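4.3. Botellas, vasos y otras cosas que ruedan

Llegamos a la parte que más ganas tenía de escribir, y también la que más veces he borrado. En el apartado anterior conté cómo le fue al sistema con los trapos y las bandejas (mal con los trapos, bastante bien con las bandejas), y ahora toca hablar de los recipientes: botellas, termos, vasos altos, todo lo que en una cocina o en una barra acaba pasando de mano en mano veinte veces al día. Quien haya recogido una mesa un domingo después de comer sabe que es una tarea sin ningún misterio. Uno agarra el termo por donde puede, lo gira en el aire casi sin mirar y lo deja en su sitio. Para Skistero, nuestro controlador, cada una de esas tres cosas es un problema distinto.

Hicimos 103 intentos de coger, inclinar y volver a dejar un recipiente. De ellos, 47 salieron enteros, sin que yo tuviera que parar nada. Reconozco que esperaba más, ¡y eso que había bajado la velocidad dos veces! En 14 casos el fallo fue de agarre puro y duro: los dedos cerraban bien, pero la superficie curva se escapaba al empezar el giro. El resto se reparte entre choques con algo que estaba cerca y paradas por seguridad, y estos son los que más me interesan, porque en una casa de verdad siempre hay algo cerca.

La comparación con Zoltov, el planificador que usábamos antes, está en la Tabla 3, pero adelanto lo esencial. Zoltov era más prudente y también mucho más lento: daba un rodeo enorme para no rozar nada y a veces se quedaba pensando tanto rato que me daba tiempo a ir a por un café. Skistero pasa más justo. Cuando acierta da gusto verlo, y cuando se equivoca se lleva por delante lo que haya. Con la variante Kolář, que añade una comprobación del contorno del objeto ya agarrado, los choques bajaron, aunque perdimos parte de la velocidad ganada.

Un detalle que no habíamos previsto es cuánto tapa el propio objeto. Con un vaso pequeño, la cámara de la muñeca sigue viendo casi todo lo que tiene alrededor. Con un recipiente grande y cilíndrico, en cambio, buena parte de la vista se la come el cuerpo gris que se lleva en la mano, y lo que queda detrás — precisamente lo que se puede tirar — desaparece o asoma apenas por un lado (Figura 5). Una persona resuelve esto moviendo un poco la cabeza. Nosotros probamos a fusionar la vista de muñeca con una cámara fija, y ayudó, pero solo después de recalibrar el montaje Rarnness, que en junio nos dio bastante guerra. 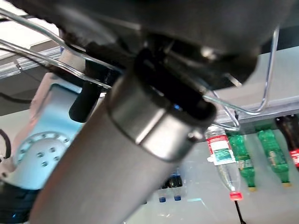
Figura 5. Vista desde la muñeca con un recipiente cilíndrico gris inclinado. A la derecha, botellas colgadas boca abajo de un perfil de aluminio; tras el cilindro asoman dos tapones azules.

¿Puede entonces una máquina encargarse ya de recoger una cocina? Con lo que he visto, yo le dejaría las bandejas y poco más. El transparente sigue siendo un dolor de cabeza: el plástico claro confunde al estimador de profundidad, y en las 8 sesiones de ajuste que dedicamos a ese módulo la mejora fue más bien modesta. Tampoco hemos medido qué pasa cuando el contenido se mueve dentro del recipiente, y sospecho que ahí los números empeoran. De los líquidos me ocupo en el apartado 4.4, junto con las pruebas de vertido.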